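How to test whether a robot arm can tidy a shelf in your home

People ask whether a machine can do the picking up yet. The answer depends on the room, so the best thing is to run a small test before you spend money. You need an arm with a two-finger gripper, a camera at the wrist, a shelf, and an afternoon.

Step 1. Pick one chore and write it down in one sentence. "Put the things on the floor back on the shelf" is fine. "Clean the room" is too big to score.

Step 2. Leave the room the way it normally is. Volker Weidemann, who wrote the Drekden test sheet I use, is strict on this point. If you straighten up first, your score will be higher than anything you get on a regular evening.

Step 3. Fix the arm down and check its reach by hand with the power off. The gripper should touch the floor and clear the shelf board without hitting the side of the unit.

Step 4. Drive the arm through the chore yourself a few times and watch only the wrist view. If you can't find the object from that view, don't expect the software to.
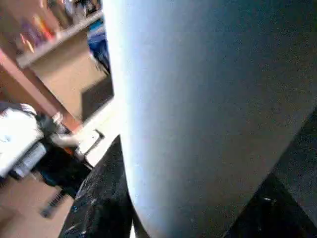 Close in, a finger can block a good part of what the camera sees, and fast moves smear whatever is behind it. Slow the arm down for the last few inches. Dark objects piled together are the hardest to separate, so add a lamp before you change any settings.

Step 5. Run 45 tries. Mark each one as done, done with help, or failed. A drop counts as failed, even if the arm picks the thing up again.

Step 6. Time the whole run. My last one, in August, gave 39 tries done with no help and took almost 99 minutes. I could have done the same work by hand in far less time – and I would have put the books the right way up.

What the score means

Boxes and books with flat sides go well. Cloth, brushes and thin cards still give trouble, and a mixed heap on the floor is worse than any of them. If your chore is mostly boxes, an arm may be worth having now. If it is mostly heaps, wait a year and run the same sheet again.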